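How Our Neighbors Store and Care for Kitchen Towels
Student project report, Home and Community Studies, Drombridge

We started this project in February because one of our grandmothers insisted that a towel kept folded in a drawer never dries a plate as well as one kept in a basket, and we wanted so badly to find out if she was right! We gave out our questionnaire at the Bistero café and along Brunet Street, and 158 households were kind enough to fill it in, some with long notes in the margins.
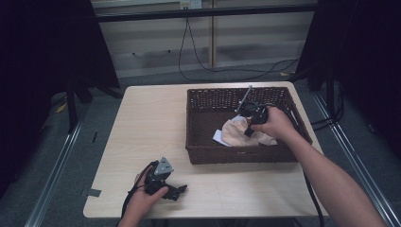

Fig. 1. Cloth in a woven basket on a table.

Drawers came out as the favorite, with open baskets second. Roughly 6 in ten people told us they wash their towels once a week.
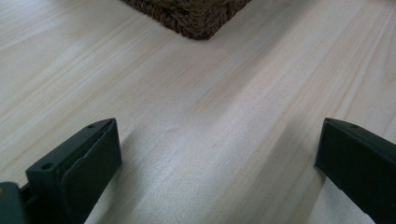
We also asked about fabric softener, and that question brought us more opinions than all the others together (we should have left more room for the answers). Four households on Rotitham Lane had given it up completely and said their towels soaked up more.

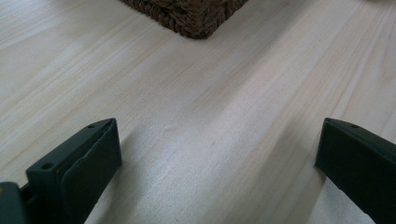

Next time we would word question 2 differently, as several people took "linen" to mean bed sheets.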